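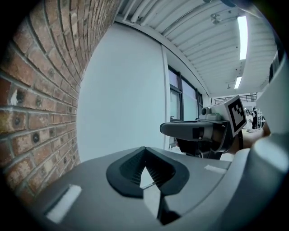 Figure 1. Handheld grippers in use beside a brick wall; one carries a square marker block.

Unit 2. When the worker becomes the teacher

In our case, the firm Panasiuk, workers record their hand tasks with tools of this type. The recordings are used later to train a robot arm. In January the packing group made 293 recordings, and almost 78 of them were rejected for too fast movement.

The workers told Yaroslav Levchenko that the pay stayed the same, but the day became different. They must move slowly and repeat one action many times. Some liked it. Others asked who owns the skill after it is recorded.

For the seminar: read the Morico agreement, section 2, and write down which duties are new for the worker and which are only renamed.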